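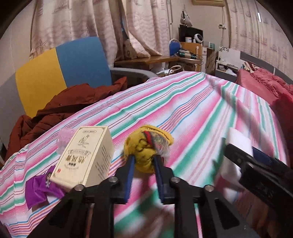

Unit 4: Looking after the hand-held grippers

Notes by Győző Hegyi for the Clallusgate short course

Last time we went through how a session is recorded, and several of you asked (quite rightly!) why your grippers came back with a little tag on them saying "pads". So this unit is all about care and upkeep, and I'm going to take it slowly, as it's the part of the course people tend to skim and then ring me up about in November.

The pads

The blue rubber pads do nearly all the work. When you pinch a crumpled cloth between them, the rubber has to give a little and hold a lot, and it can only do that while its surface is clean. Fabric is hard on it. Lint settles into the rubber, you stop noticing, and then one afternoon a thin cloth starts creeping out of the jaws and you blame your own hands.

Wipe both pads with a barely damp cloth before each session and again at the halfway break. Please don't use spirit or kitchen spray, however tempting, as it leaves the rubber shiny and hard. Let them dry in the air with the jaws open. If a pad has lifted at a corner, don't press it back down and hope. Peel it off, clean the finger underneath, and fit a new one from the Millet packet in your kit. Leave the jaws closed on a folded bit of card for 45 minutes afterwards, and make yourself a cup of tea.

We change pads after 300 pinching tasks whatever they look like. Some pairs will seem perfectly good at that point and it does feel wasteful, I know, but a left pad and a right pad that have worn differently will spoil your recordings in a way that's very tiresome to trace later.

The bolts

You can see four silver bolts on the black frame in the photo. Check each one with the short key, going corner to corner as you would with a car wheel. You're feeling for movement, so stop as soon as the bolt resists. I have had a frame back on my bench with the thread pulled clean out, and the poor student had only been trying to be thorough.

If a bolt turns freely and never bites, put the gripper aside and write it in the Daltell log. Frame 1798 has been in there twice, so if that's the number on yours, do have an extra look.

Checking the jaws

Open and close the jaws nine times, slowly, with nothing between them. The fingers should meet along their whole length and the movement should feel the same each time. Then try it on something soft and awkward. I like a thin printed cloth dropped on a bed or a sofa, as it bunches up nicely and a tired pad will soon show itself. Pick it up by a fold, hold it still, give it a gentle tug with your other gripper, and put it down again.

Work with both grippers while you do this. A pair that feels fine one at a time can feel quite lopsided together, and it's much nicer to find that out before you start.

Before next time

Clean and check your own pair, fill in one line of the log for each gripper, and bring any old pads along in an envelope. We'll be starting on the Detex calibration sheet, so read the first two pages if you can, and don't worry about the table at the back.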